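Filed under: Grant updates / Work and automation

Progress report to the Baran Fund, 13 March 2024

Since our January update the folding project at Grindirov has moved on a great deal, and we are really pleased with how it is going! The aim is still the one you funded: to let the Zultix machine take over the plain folding at the Stadano laundry, and to give the people who do that job now a proper say in what they do afterwards.

Most of the effort this period went into teaching by demonstration. Two of the laundry's folders have been trained on the hand-held grippers and now record in ordinary bedrooms as well as at the work tables, so that the machine learns from clothes on soft, uneven surfaces too. We have 838 usable recordings so far. Twisted garments are the slowest part — a sleeve caught under the body of a shirt can use up half a session — and the folders have become very good at them.
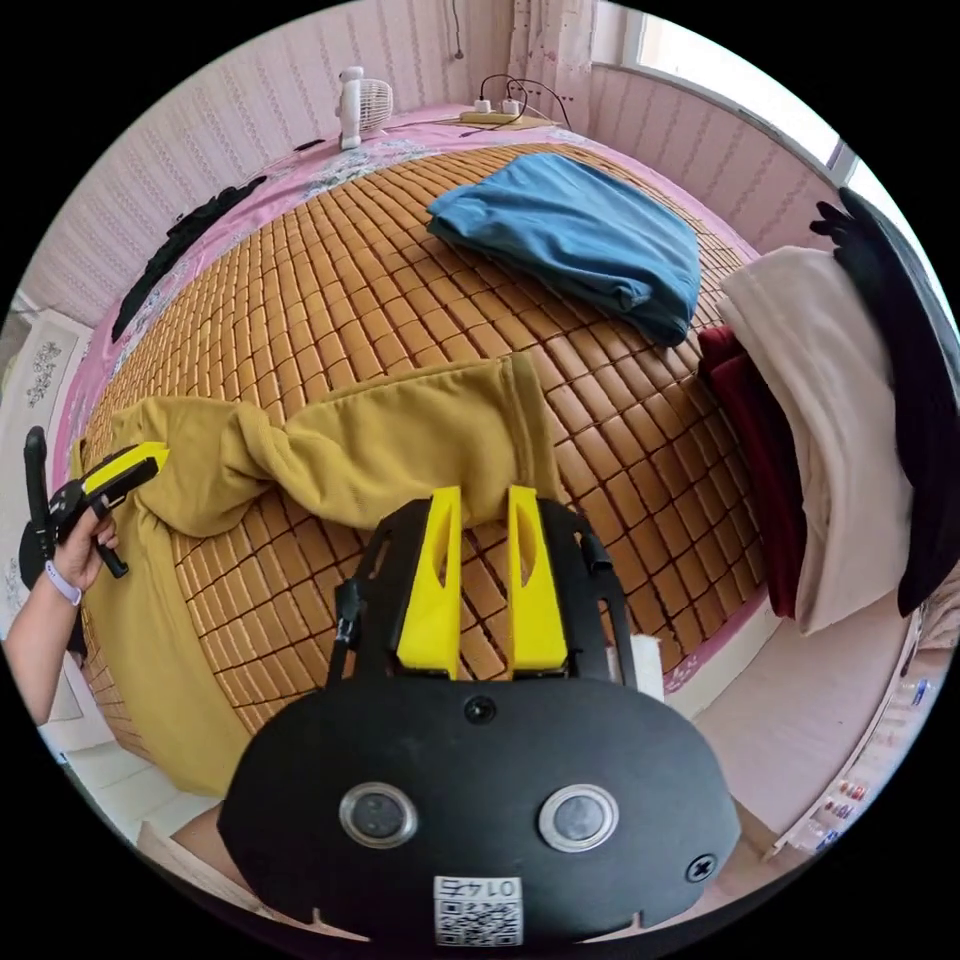 Will anyone at the laundry lose their job when the machine starts?
All 14 folding staff keep their posts and their hours, and the laundry has put this in writing. Their days will be split between checking the machine's work, mending, and the delicate items it will not be given.

The mending bench has been the nicest surprise of the period. It was a small idea in our first plan, and now more people have asked to train on it than we have places for (we would like to talk to you about that). Sore wrists and shoulders came up again and again in our staff talks, so a shorter stretch of folding each day matters a lot to people.

Not everything is settled. Staff on the late shift feel they hear news last, and they are right. We have moved the monthly meeting to the shift change. The grippers are also tiring to hold for long, and we now stop for a break after every set of recordings. 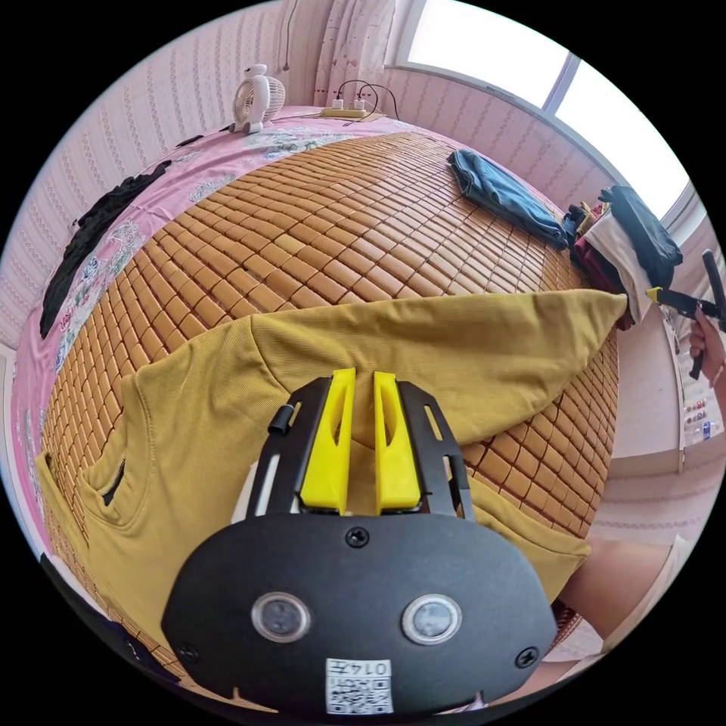
Demonstration work with a mustard shirt on a bamboo mat, using the hand-held grippers.

Next come the first supervised runs of the machine at the laundry, on towels and pillowcases only. Spending is within budget, apart from a small overrun on training hours, and the cost sheet is attached.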